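Listex questions "unbreakable" tableware claims

3 September 2019 – Consumer group Listex today asked tableware seller Flomidia to show the test results behind its claim that its Skandora bowls will "outlast the kitchen."

Listex says it has read 2447 customer comments and is not convinced.

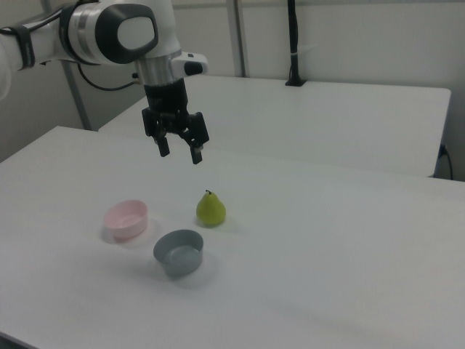
A shallow pale pink bowl on a white tabletop.

"It's a nice color. That isn't a test result," said Listex spokesman Dorin Mihăilă. "We asked for the drop figures in March and got 2 pages of adjectives."

Flomidia has 8 working days to reply.

Press contact: Bogdan Enache, Listex, extension 3018.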